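Dristulero - Home and Workroom Reviews

Justorside 703 Pedestal Fan: a big black fan I've grown very fond of

Posted Saturday, January 18, 2020

Yes, I know, a fan review in the middle of winter. But I've now had the Justorside 703 for 6 months, it has been switched on for most of them, and I like it so much that I couldn't wait for the warm weather to come back before writing it up.

We bought it for our workroom, a space with hard floors, plenty of ceiling lights and a glass double door that looks lovely and lets the place heat up like a greenhouse by lunchtime. The old fan was a little Kindmont desk model. It did its best, bless it, but you had to sit practically on top of it to feel anything, and it kept blowing the receipts off the table.

I paid £193 at Cabrera, and I did wince a bit at the till. You can get a perfectly decent pedestal fan for a good deal less. What swayed me was trying the one in the shop, where I stood a good few paces away and still had my hair blown back on the middle speed (this was with the shop doors open, too).

Putting it together

Easy! The base goes on first, then the pole, then the rear guard, the blades and the front guard. Everything lined up, and the clips round the guard close with a proper click. The instructions are one folded sheet with drawings so small I had to take them over to the window, and the drawing for the blade nut doesn't mention that it tightens the opposite way to normal. I spent ages turning it the wrong way and muttering. Otherwise I have no complaints, and the only tool I needed was a screwdriver.

Where it lives

This is a large fan and it wants a bit of floor to itself. Ours has ended up over by the cardboard box, where it can push air across the room while we get on with things. I've tried it in other corners and it always comes back to that side. The pole is slim, so you don't feel you're walking round a piece of furniture, but the head is wide and you do need to allow for that if you've got shelves nearby.

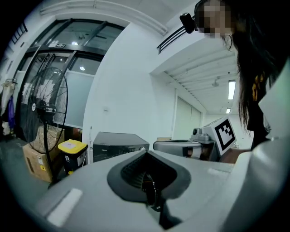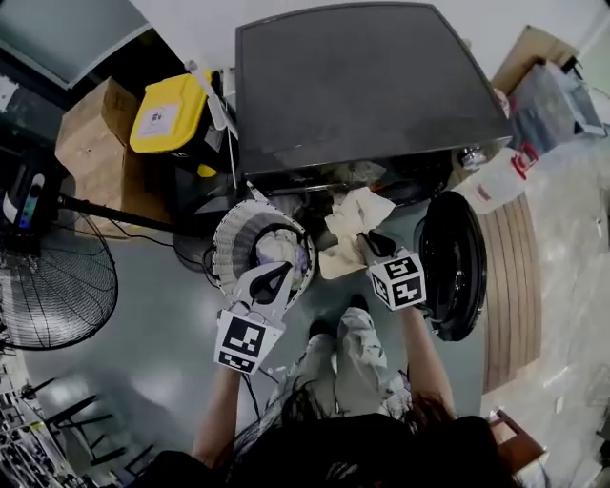 The 703 on its usual side of the room, to the left in both.

How it blows

Wonderfully. There are three speeds. Low is a soft, steady breeze that I leave on all afternoon without noticing. Middle is the one for hot days and for getting rid of the smell when somebody's lunch has been in the microwave too long. High is a bit of an event - anything made of paper needs a mug on top of it, and plastic bags go travelling.

It swings from side to side nicely, with no clunk at the end of each turn. The Kindmont used to tick like a clock. You can tilt the head up as well, and I found that pointing it slightly at the ceiling moves the stuffy air much better than aiming it straight at people, who then only complain that their eyes are dry.

Noise

On low I forget it's there. Middle is a gentle whoosh, fine for talking over. On high you will be raising your voice, and I wouldn't take a phone call beside it.

Keeping it clean

My one real grumble. Black shows every speck of dust, and the wires of the guard collect it in grey fluff that you can see from across the room. I go over the outside with a soft brush when I remember, and every so often I take the front off and wipe the blades with a damp cloth. The guard comes off easily enough, but the clips are stiff and I've broken a nail on them more than once.

Other bits and bobs

The lead could be longer. I'd like another arm's length of it.

The height collar needs a firm twist or the head sinks slowly over the day. Tighten it more than you think you should.

It's heavy at the bottom and hasn't gone over yet, even with people brushing past it with their arms full.

There's no remote and no timer. I don't miss either, but a friend with the same fan in her bedroom does.

Would I buy it again?

I would, and I very nearly have. Cabrera tell me they're getting more in for April, and if they stay under £200 I'm having a second one for upstairs. If your room is small and carpeted you can get by with something cheaper and leave this one alone. For a big, warm, echoey room like ours it's been a joy, and I still get a daft little thrill when I turn it up to high.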